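Let the robotics club do the boring jobs

I have helped with the robotics club at Clitcombe for four years, and every April we have the same argument about what the students should enter for the Grandville competition. Most of them want something that races or throws. I think they should be sorting scrap electronics, and I think the judges should give more marks for it.

Romana Doležal, who marks the entries, told me a sorting task is hard to score because there is little to watch. I accept that. A race is over in 20 seconds and the whole hall can see who won. Two arms working over a tray of wires and a circuit board are slow, and parents get bored.
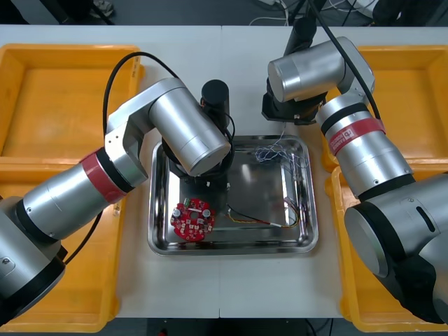 But the slow jobs are where students learn the most. A wire bends differently each time you pick it up. You can't write one set of moves and run it 50 times. Last year's team spent three weeks on loose wires alone, and their notes from those weeks are better than anything in their final report.

There is also the matter of cost. The racing teams asked for £200 each in new parts. Scrap is free.

My proposal is simple. Keep the race, but give the sorting entries their own table, a longer slot and equal points. Thomas Guerra has offered to draft the rules, and I would like them agreed before the entry forms go out.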